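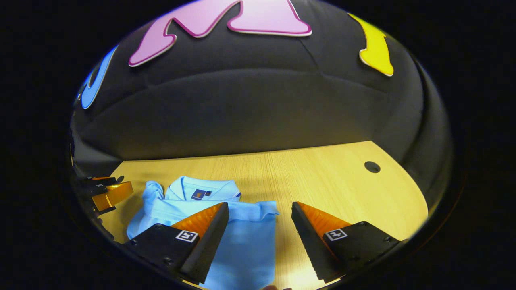
A light blue polo shirt on the table at our Skirngate center.

About Altuseck

Altuseck is a school uniform supplier and garment care service with its head office and main store in Skirngate. The company was founded as a tailoring and alterations shop and took its first school contract, with the Czarnecka Academy, in its second year. We now supply shirts, sweaters, skirts, pants and gym wear to families of 906 students at Czarnecka and to several smaller schools in the Grerarley district.

What We Do

Our work falls under two departments. The Uniform Department measures, orders and fits school clothing, and keeps a record of each school's approved colors and styles. The Care and Repair Department replaces buttons, collars and zippers, lets down hems, and cleans garments that are returned for resale. Repairs are accepted from any customer, whether or not the item was purchased from us.

The Exchange Program

Altuseck has operated a uniform exchange for families since its move to the present building. Outgrown items in good condition may be returned for store credit. They are inspected, washed, pressed and offered again at a reduced price. Last year the program handled 4,000 garments. Items that cannot be resold are passed to the Grerarley textile recycling plant.

Facilities

The Skirngate center houses the store, four fitting rooms, the sewing workshop and the stockroom. A second counter at Grerarley is open from July through September for collection of orders only. Customers should note that fittings are not available at that location.

Our Standards

All shirts are checked for seam strength and color before they are placed on sale. Each garment carries a 100-day guarantee against faults in stitching. Prices are agreed with each school in the spring and remain fixed for the full school year.

Visiting Us

The store opens at 9:00 a.m. Appointments are recommended in August, when waiting times are longest. Parents of new students are asked to bring the clothing list issued by their school. Parking is available behind the building, with the entrance on the east side.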